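Re: [home-robots] Can any of them tidy a bedroom yet?

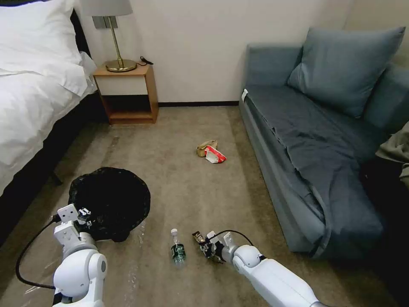 Mandla Sibiya wrote:
> I keep hearing that chores are nearly solved. Then I ask who
> has a machine that can pick up after a teenager and the list
> goes quiet. Folding towels on a bare table doesn't count.

Fair point, Mandla, but I'm a lot more hopeful than you are! Litter on carpet is a great test. A wrapper weighs next to nothing, it crumples differently every time, and the fingers have to get right down to the pile without grabbing the pile. A water bottle is easy to find by comparison, though clear plastic still fools plenty of depth sensors.

The part I'd watch is the bag. A black trash bag slumped on the floor has no proper opening, so two arms ought to help a lot – one to hold the edge, one to drop things in. I haven't seen anybody do that well over and over. The Lepik people told me in January that they get through 10 pieces before someone has to step in, and last year it was 5. I think that's terrific progress (my kids manage fewer).

Beds are another story. Loose sheets are hard and I'd leave them for a later round.

Does anyone at Omden have numbers for carpet against hard floor? I'd love to compare, even if it's only a rough log.

Zitstead list archive, home-robots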